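Writing for readers who quit on page ten
Speaker notes, Zuzana Trnka, 19/07/2020

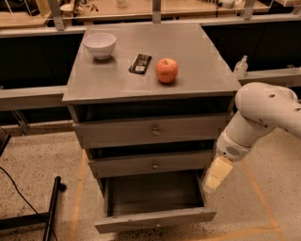 An apple, a white bowl and a flat black package on a gray cabinet.

SLIDE 1. Start
Thank the hosts. Say the talk runs forty minutes with questions at the end. Slides go up on the library page afterward, so no need to copy them down.

I write novels for readers between eleven and fourteen. Before that I taught fifth and sixth grade. Most of what I know about openings comes from reading aloud to a class after lunch and watching where they stopped listening.

SLIDE 2. The three books
Plollon, then Hutovum, then Kakakhel. Hold up the paperbacks. Don't retell the plots. One line each:
Plollon — a girl is sent to live with an uncle who runs a ferry.
Hutovum — same girl, a year later, in the town across the water.
Kakakhel — her cousin's side of the story.
First printing of Plollon was 4,000 copies. It sold slowly until school libraries picked it up.

SLIDE 3. The first draft of Plollon
Opened with eleven pages about the river. History of the river, the weather, who built the landing. I liked those pages a great deal. Zoltán Szénási, my editor at Holberg, sent them back in May with a pencil line down the side of every one and a note on page twelve: "Start."

Read the old first paragraph aloud. Then the new one. Leave a gap between them. Ask the room which one they would keep going with, hands up.

SLIDE 4. What I cut
Old first chapter: 1,341 words. New first chapter: 788.
What went: the river history, a dream, two neighbors who never come back, the description of the uncle's coat.
What stayed: the suitcase, the argument on the landing, the dog.
Some of the river came back in chapter six, when she has a reason to ask about it. If anyone wants to know whether I miss the rest, yes, the coat.

SLIDE 5. Questions in the first chapter
A reader this age will put up with not knowing things if they can tell what they are waiting to find out. In Plollon it is why the uncle didn't come to meet the boat. That gets answered in chapter 5. In the draft I answered it on the second page because I was worried about confusing people.

Mention the letter from the school in the hills (green folder). The boy guessed the wrong answer and argued for it over two pages. Read the middle part only.

SLIDE 6. Talking down
Short sentences are fine. Explaining the joke is not. Examples from my own drafts, all bad:
"She felt sad, as anyone would."
"A ferry is a kind of boat."
"He was being sarcastic."
Wait for the laugh on the second one. If it doesn't come, move on.

SLIDE 7. Translation
Skip if past thirty minutes.
Hutovum has a counting rhyme that didn't survive translation. We tried it four ways. The final version has a different rhyme with a different number of lines, and the scene around it had to be changed to match. I agreed to this after a long phone call and I now prefer it.

SLIDE 8. Exercise
Everyone takes the first page of whatever they are working on. Cross out the first paragraph. Read what is left to the person next to you. Five minutes, then swap.
People without a page can use the handout — it is the old opening of Kakakhel.
Ask for two or three to share. Don't push.

SLIDE 9. Questions
Likely ones:
Is there a fourth book? Started, no date.
Do I outline? Only after the first draft.
How did I find Holberg? Sent the first three chapters by mail and waited seven months.
Signing table is by the side door. Remind them the library has all three to borrow.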